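Finally finished Grondora last night and I have so many thoughts!

Quick setup, no spoilers: it's a port town run by the Quiroga family, who have controlled the docks for three generations. The old man is sick, his two daughters can't stand each other, and a new harbor inspector named Treseo starts asking where 8 missing containers went. You think you know where it's going (I sure did) and then episode four happens.

What I love is how slow it lets things get. There's a dinner in episode two that runs forever, everyone passing bread and talking about a cousin's wedding, and I was gripping the couch the whole time. The younger daughter is the best part – she barely raises her voice and I was scared of her by the end.

My one gripe is the Oltura subplot. I still don't get why the lawyer goes back to the hotel.
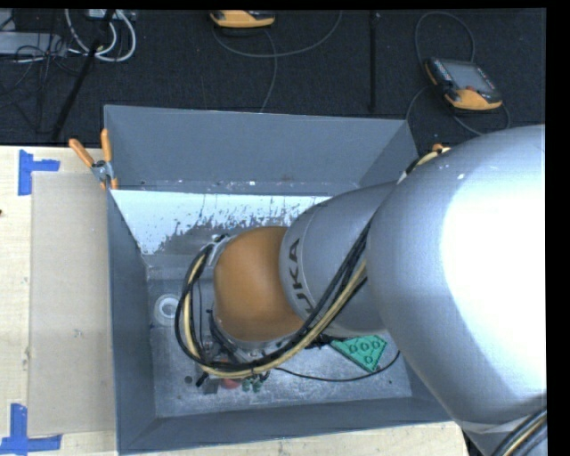

Violeta Benítez wrote to me that the lawyer goes back for the ledger, and that you can spot it under his coat in the elevator if you're quick. So now I'm rewatching episode five tonight, and probably six too, because who am I kidding. Season two starts in July and I already have the snacks planned!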